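Storing the Nesting Bowls: A Small Study in Kitchen Clutter
Household Systems, Project 4
Submitted by Tyra Sundqvist

1. Why bowls

Our group was asked to pick one everyday storage problem and study it until we were sick of it. The other groups took closets, spice racks and a garage. We took mixing bowls, partly because the garage was gone by the time we got to the sign-up sheet.

A nesting set is sold on the promise that it takes up the room of its largest bowl. On the store shelf this is true. In a shared kitchen it holds until somebody makes pancakes, after which the small bowls turn up in the fridge under foil and the big one becomes a home for onions.

2. What we did

We followed sets in five households for nine days. Each household kept a sheet inside a cabinet door and wrote down where every bowl was at breakfast and again before bed. Four of them filled it in. The fifth used the sheet for a grocery list, and we have left their results out, although we now know they go through a lot of yogurt.

We also asked people to put a scattered set back together at a table, with no instructions beyond "the way you'd want to find it." Sets came in plain steel, plain white and mixed colors. The Claltow set was borrowed from my aunt and has been returned.

3. What we found

Complete stacks were rare. The usual pattern was a stack with a hole in it: the second-largest bowl missing and everything smaller sitting crooked inside the largest. People noticed this and closed the cabinet anyway. The Sunday entries were the worst, and the handwriting went downhill with them.

The smallest bowl wandered most. It held paper clips in one house and a sourdough experiment in another. The largest hardly moved, mainly due to the onions.

Color helped more than we expected. With the white set, people picked up two neighboring sizes, held them rim to rim, and guessed. With the rainbow set they worked from the order of the colors and barely looked at size. A missing bowl also showed up right away, as a skipped color. In a white stack the same gap could go a week without comment.

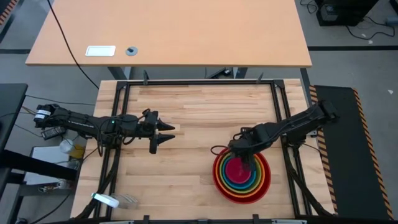 With red on the outside and magenta-pink in the middle, every rim in the stack can be read from above. We recommend a colored set for any kitchen with more than one cook, stored low enough to look down into. Most of our households kept theirs above eye level, where all you get is the outside of the biggest bowl.

Cirillo disagreed with this in the comments on our draft, writing that color only tells you a bowl is missing and does nothing to bring it back, and that a low shelf in a house with a toddler is just a toy box. We accept the toddler point. On the first one, we would say that knowing is at least a start, and the onions have to go somewhere.

4. Problems with the study

Nine days is short. People also behave better with a chart on the door, at least until about the third evening. We never tested lids, which probably deserve a report of their own and a more patient group.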